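Picking from Shelves: Gallery from the Fellero Recordings

Home > Projects > Fellero > Gallery

Text: Kurniawati Gunawan

In July we finished the first part of Fellero, our collection of examples for learning to pick and place. The work was done in our room in Lund, by me, Halfdan Kragh and Baldur Þorgeirsson. Brynhildur Kvaran made the plan of the tasks and Eyvindur Laxdal looked after the storage and the checking. On this page I have put two moments from the shelf task, which many visitors have asked to see.

We call one complete try an episode. It begins when the operator says the instruction aloud and it ends when both arms are back at rest. In the first part we kept 1,312 episodes, and 454 of them belong to the shelf task. The others are table tasks and drawer tasks, and they have their own galleries.

The instruction for the shelf task is always short, for example "put the pear in the basket". The operator may choose which arm to use and from which side to come. We did not want that all the episodes look the same, so we asked each operator to change the way of reaching from time to time, also when the old way was comfortable. 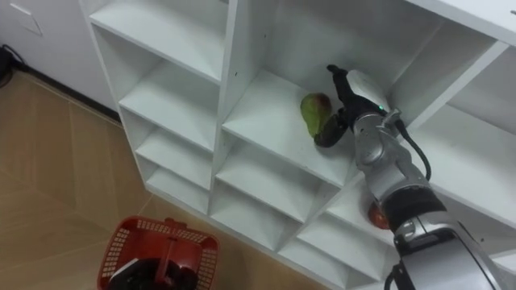

The right moment to close the fingers: gripper at the narrow end of the pear, green light on at the wrist.

A shelf is more difficult than a table. On the table the arm can come from above, but in a compartment there is a roof and two walls, and the wrist has to enter at an angle. In the first weeks our operators touched the dividers very often. Baldur kept a list of these touches, and after he had shown it to everybody, the episodes became slower and much cleaner. We have kept 163 episodes with a light touch in them and marked them with their own label. A system which learns only from perfect movements does not know what to do after a small mistake.

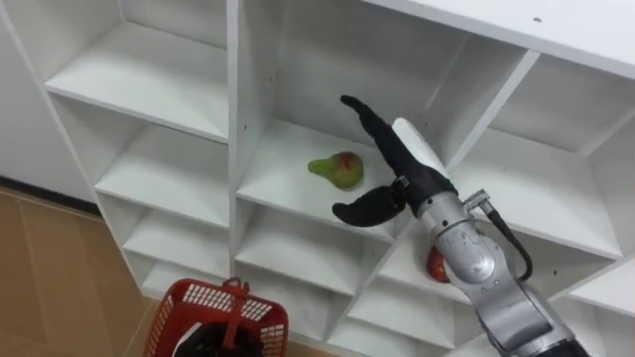
Labelling took more of our time than recording. Every episode is cut by hand into reach, grasp, lift, carry and release, and two persons do this separately, with the program Jerker, which Halfdan wrote for us. Where they do not agree, Eyvindur looks at the episode and decides. Most of the disagreements are about the end of the reach. With the fingers still open beside the pear and not yet touching it, one person will write "reach" and the other will already write "grasp". Our rule is now that the grasp begins with the first contact, and we had to go back and correct nearly 615 labels after we agreed on it.

Some smaller notes, for those who plan similar work:

Fruit should be moved to another compartment after each episode. We forgot this for one whole morning and those episodes could not be used.

The operator should rest after 40 minutes. Brynhildur had written one hour in the plan, but the movements in the last part of the hour were not good.

The instruction should be spoken before the arm moves. If it comes later, Jerker cannot find the start and someone must set it by hand.

The second part of Fellero will be recorded at Drovport, with other shelves and other operators. Baldur is preparing the task list now, and suggestions for objects can be sent to him through the contact page. Please write also the size and the weight of the object.

Back to all galleries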